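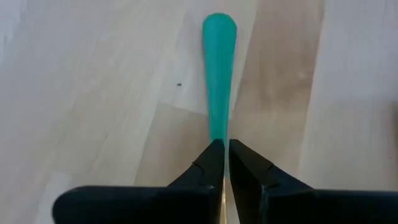
SARNHOLM, March

Questions and answers on the Jisetti border talks

Talks between Sarnholm and Jisetti on pulling back rocket artillery from their shared border have resumed after a break of several months. These are the questions readers have sent us most often.

What are the talks about?
The two governments are trying to agree on a strip of land on each side of the border where no rocket launchers may be kept. Sarnholm wants the strip to be wide enough to keep the port of Okby out of range. Jisetti says it will accept a strip only if the same rules apply to Sarnholm's coastal batteries.

How many weapons are involved?
Jisetti has declared 19 launchers near the border. Sarnholm has not published a figure of its own. Its defense ministry says it will hand over a list once inspection rules are agreed, and Jisetti has called for the list first.

What is the range of the launchers?
The older type can reach targets up to 200 kilometers away. A newer version was shown at a parade last year, but its range has not been made public.

Who is leading the delegations?
Elīna Paju, the deputy foreign minister, leads for Sarnholm. Jisetti is represented by Saulius Krūmiņa, a former army officer who also took part in the earlier round. The chair is Eleni Kneževič, a retired diplomat accepted by both sides.

Are there troops at the border now?
Yes. Sarnholm has 3000 soldiers in the Okby district. Jisetti does not give numbers for its own forces. Both armies have canceled their spring exercises while the talks go on.

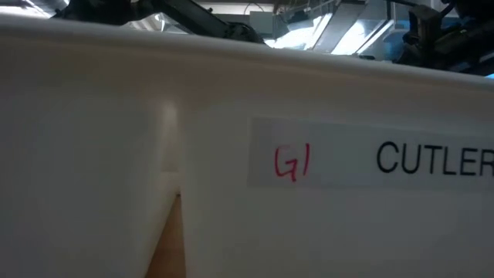
Two white plastic bins; one has a paper label.

Why did the last round fail?
It broke down over inspections. The draft let each side visit the other's depots on two days' notice. Jisetti asked for a week. Sarnholm said a week was long enough to move a launcher, and its delegation went home.

What has changed since then?
The new draft has a shorter notice period for sites close to the border and a longer one for depots farther inland. It also sets up a telephone line between the two army commands, staffed day and night. The line is already being tested.

Can people still cross the border?
The main road crossing is open from 6 a.m. to 8 p.m. The rail crossing is closed to passengers, although freight trains are running. Travelers need a passport, and drivers should expect vehicle checks on both sides.

What happens to families who were moved out of their homes?
The evacuation order covered 377 households in villages east of Okby. It remains in force. Valdis Ķēniņš, the district governor, has said that residents may return for short visits to collect belongings if they register at the district office first. Compensation is being handled separately and is not part of the talks.

Would an agreement need a vote?
In Sarnholm, yes. Parliament must approve it by a simple majority. In Jisetti the president can sign it without a vote.

When will there be a result?
No deadline has been set. The chair is expected to give both delegations a revised text before the end of the month.

Reporting by Iwona Malinowski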